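Pre-Purchase Inspection Checklist, Workshop Room, with Comments
Morkwood site - 27 August 2021
Inspected by Ulla Åberg. Comments by whoever got hold of the document afterward.
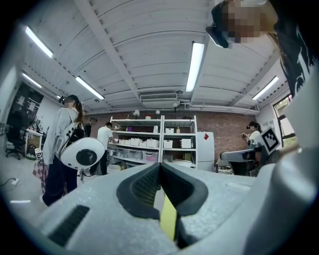
Workshop room, looking toward the back wall and the shelving. Gripper in the foreground.

We use cookies to improve your experience on this site. Accept all / Manage preferences

Purpose: to settle what the room needs before we sign for more hand-held grippers and the Tufa bench arm. Mark each line OK, FIX or BUY. Please resist MAYBE. Last year's sheet was mostly MAYBE and we ended up owning a label printer.

1. GRIPPERS

1.1 Finger pads, wear and tears. OK
Dark grey rubber, mesh pattern on the inner faces. Check both pads at the seam. Spare pads come in packs of 6 and we are down to our last pack, so put one more on the order.

1.2 Vent slots free of dust. FIX
Canned air, short bursts. Moataz Zerouali's comment: "I have been blowing on it." Please stop blowing on it.

1.3 Housing, cracks and loose screws. OK
Any crack, even a hairline, and the unit goes out of use until Othmane has looked at it.

1.4 Number of units to buy. BUY
Requested: 22. Budgeted: 3. Souad Abdel Rahman will be holding a meeting about the distance between these numbers. Bring a sandwich.

2. FLOOR AND CABLES

2.1 Cables off the walking route. FIX
There is a black cable on the grey floor going to a white power strip. Cable covers are cheap and ankles aren't. Hunder sells a low-profile cover by the meter. Measure first this time.

2.2 Bags and backpacks. FIX
Bags go on hooks. We don't own hooks. BUY hooks.

2.3 Power strips not daisy-chained. OK
If the bench arm goes ahead it needs its own circuit. Get the electrician's quote before the arm is ordered and attach it to the request. In May we did these the other way around and had a very handsome crate for a while.

3. MARKERS

3.1 Floor marker and stand marker, flat and clean. OK
Wipe with a dry cloth. Do not straighten the one on the stand because it "looks crooked." It's mounted at an angle and people have opinions about the angle.

3.2 Spare printed markers. BUY
Rigid backing, matte finish. Doaa Gaber has the file. The office laminator makes them shiny, and then we get to start over.

4. STORAGE

4.1 Shelving anchored to the wall. FIX
Tall white metal unit, plenty of boxes on it, brick behind. Needs masonry anchors. This is the cheapest item on the sheet and should be done before anything more goes up top.

4.2 Boxes labeled. FIX
White plastic box, white plastic lid, no idea. See label printer, above.

4.3 Room for new equipment. MAYBE
Sorry. It depends on 1.4. Three units will fit if someone goes through the clear containers. Twenty-two will need a second shelving unit, and I'd want that in the same budget line so it doesn't turn up later as a surprise.

4.4 Refrigerator. OK
Not on the equipment budget. Please stop putting it on the equipment budget.

5. LIGHT AND AIR

5.1 Ceiling tubes. OK
Keep spares of the same color. Patamby sent us a mixed carton once and the vision people were not themselves for a while.

5.2 Clamp lamps over the shelves, clamps tight. OK
Give each one a tug.

5.3 Air conditioner filter. FIX
The service contract lapses before the new budget starts. Renewal is cheaper than a fresh contract, so it goes in now.

5.4 Window shade. BUY
The window has a nice view of leaves. It also lets in whatever the sun is doing. One plain blackout shade.

6. PEOPLE

6.1 Enough clear floor for everyone working at once. FIX
Five in the room is workable today. Add the bench arm with its keep-out zone and somebody ends up working from the hallway. Othmane El Ouafi is to tape the outline of the arm on the floor and leave it there for a week before we pay for anything.

6.2 Hair tied back and straps tucked in near moving equipment. FIX
Applies to visitors. Applies to Moataz.

Budget code for all BUY lines: 66. FIX lines come out of maintenance unless Souad catches us.

Next step: Doaa collects the quotes, Ulla signs, and the hooks get ordered either way.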